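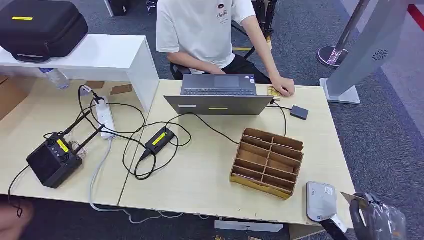 Sorghum coming up patchy, resow or leave it?
Posted by Mirko Palumbo, October 8, 2022

I sowed 22 rows of grain sorghum on our plot outside Grornley, on sandy soil that dries out fast. Nine rows have hardly come up and the rest look fine. I put the seed in at five centimetres because the top was dry. Is it worth resowing the gaps with the same seed, or should I put cowpeas in there?

Cinzia Gentile
Five centimetres is a bit deep if the surface crusted over after rain. Scratch along a bad row and look. If you find curled white shoots under the crust, break it gently with a rake and wait a week. If the seed has rotted, resow at three. Sorghum tillers quite well, so gaps under a hand's width can be left alone. Cowpeas are fine in the wide gaps but they will shade late seedlings.

Vitale
Had the same in February. Was birds. I lost over 51 metres of row in one weekend. Check for holes. I resowed and it ripened 29 days behind the rest, which made harvest a pain.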